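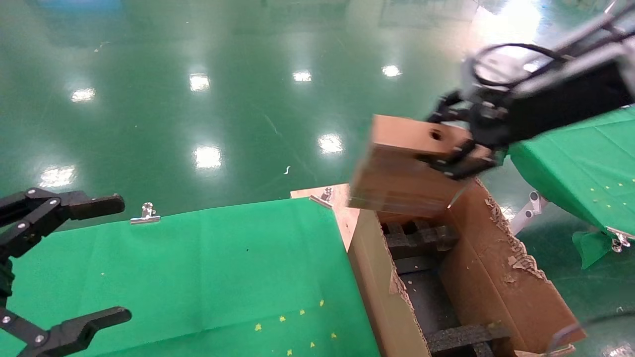 A small tan box on its way into a carton with dark grey foam dividers.

How to pack small boxes into a reused carton

If you are anything like me, you have a stack of old cartons somewhere (mine live behind the spare room door) that you have been keeping because one day they will come in useful. Well, they do! Some of the best ones come with a foam insert already inside, the sort with ribs and slots that once held something delicate in place, and it would be a great shame to throw those out. I have been packing small boxes into cartons like this for years, first for craft fairs and later for sending parcels to family, and I have got into a routine that I'm happy to pass on.

You will need a carton with its foam, your small boxes, a roll of parcel tape, a pair of scissors, some soft paper for filling gaps, and a cloth big enough to cover the table. A few binder clips are handy too. Set aside 30 minutes for your first go. It gets much quicker once you know your carton.

Step 1: Cover the table

I always start with a cloth. Cardboard sheds little bits of fluff and grit, and tape has a way of finding the varnish on a good table. A cloth takes care of both, and when you have finished you can carry the whole thing outside and shake it. A plain bright colour is best, as small things you drop show up well against it, though a cheerful pattern does no harm. Pull it fairly flat and clip it down with binder clips so that it doesn't travel every time you drag a box across it. A few creases don't matter. I used to iron mine, and I can't think why.

Step 2: Look over the carton

Have a good look at the carton before you put anything in it. Open all the flaps and run a hand along the top edges. Old cartons nearly always have a spot where tape has been pulled off and taken the brown outer layer with it, leaving the paler paper showing, and the edge may be frayed as well. That is fine for storage. For posting, I lay a strip of tape along the edge, folded over so that half is inside and half outside, and press it down well with my thumb. If you can push a finger through the wall, put the carton in the recycling and choose another.

Corners deserve a moment too. A squashed corner will not hold up under the weight of anything on top, whatever you do with tape.

Step 3: Get to know the foam

Lift the insert out if it comes easily, give it a shake and put it back the same way round. If it's glued in, leave it, and use a soft brush to get the crumbs out of the slots. Then try one of your small boxes in each opening, without packing anything for real. You are looking for a fit that is snug but still lets you get the box out again. The first insert I ever used came from a lamp by Tikero, and I spent a whole Thursday evening forcing boxes into slots that were never going to take them. Now I try first and trim second.

If a slot is only slightly too narrow, a rib can be shaved down with scissors or a sharp knife. Take off less than you think you need. You can always go back for more.

Step 4: Lower the boxes in

Put the heaviest boxes in first, down in the deepest part of the insert. Hold each one by one end and let the other end go in at a slight tilt, then ease it level. Going straight down tends to catch on the foam and drag it along with you. If your boxes have a hole in them, turn that side upwards, as it makes a very good place to hook a finger when you want the box back.

Leave at least 2 cm between the tops of the boxes and the closed flaps. I fill that space with crumpled paper, quite loosely, and tuck a little more down the sides wherever something rattles.

Step 5: Close and label

Fold in the short flaps, then the long ones, and tape along the middle seam. Run the tape well down each side. For storage I skip the tape altogether and just tuck the flaps under one another.

Write on one side as well as the top! I learned this in November, when I had 9 cartons stacked in the cupboard and every single label was facing the ceiling. A thick felt pen is plenty. If you want to be tidier, keep a list inside the lid of what is in each slot, in pencil so you can change it.

Keep any offcuts of foam in a bag with your clips. They make lovely little wedges for next time.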